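Magazine > Food > Small Kitchens

Toast, and not much else

Ye-ji Yeo eats breakfast at 5. Two slices, butter, gone. Her place at Nirmont is tiny – no stove yet, so the toaster does teh lot. Rye, frozen waffles, old bagels. She paid 57 dollars for hers and won't hear of an oven.

Plates stay near the toaster. Saves steps.

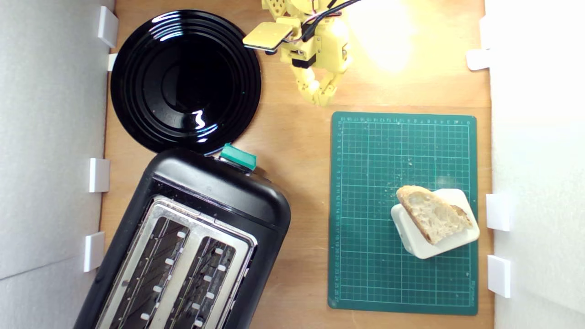

Black plate, two-slot toaster, wooden tabletop.

Crumbs? Tip it out over the sink, unplugged, every couple weeks. She forgets.

Comments

Bilal Daher: Frozen waffles need a second go, always

Yoon-hee Won: what does she do for soup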